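Vavbridge Residence Kitchens
Resident Equipment Guide
Section 4. Dish Rack and Utensil Holder

Issued 26/02/2021. Questions about this section may be addressed to Elvia Maldonado, Residence Services, Irkthorpe Building.

4.1 General

Each shared kitchen is supplied with one Turnetti wire dish rack and one black utensil holder. The rack is intended for plates that have been washed and rinsed by hand. Plates are stored on edge between the wires; forks stand in the holder at the end of the rack. 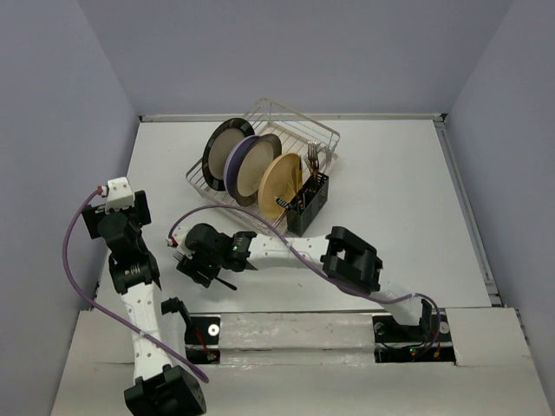
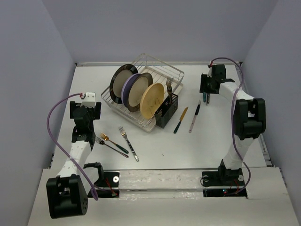
Plates upright in the rack, with forks standing in the black holder beside it.

May plates be left in the rack overnight?
Plates may stay in the rack until 8 in the morning, after which they must be returned to the cabinet so that the next resident has room to work.

4.2 Placing the rack

1. Wipe the counter and dry it fully.
2. Set the rack down on a level surface, away from the stove.
3. Press lightly on each corner. If the rack rocks, move it to another spot.
4. Attach the utensil holder at one end and check that it sits straight.

Note: The rack may be turned at an angle where counter space is limited. Leave enough room to lift plates out without striking the wall.

4.3 Loading plates

1. Begin at the rear of the rack and work forward.
2. Lower each plate between two wires until its edge rests at the bottom. Do not force a thick plate into a narrow gap.
3. Face all plates the same way.
4. Leave an open gap between plates whenever the rack is not full. Plates that touch will dry slowly.

Caution: Do not stack bowls or pans on top of standing plates. The total load must not exceed 8 pounds.

4.4 Loading utensils

1. Place forks in the holder with the handles down.
2. Place spoons in a separate part of the holder — they tend to nest together and stay wet.
3. Wash, dry and put away sharp knives one at a time.

Caution: Keep hands clear of fork tines when reaching across the rack. Lift forks out by the middle, one or two at a time.

4.5 Cleaning

Empty the rack and the holder once a week. Wash both in warm water with a mild soap, using a soft brush on the small holes in the holder. Rinse and dry with a cloth. Steel wool and bleach must not be used on the wires.

Worn or bent racks should be reported to Residence Services on Form 82. Replacement holders are kept in the Tedesco storeroom.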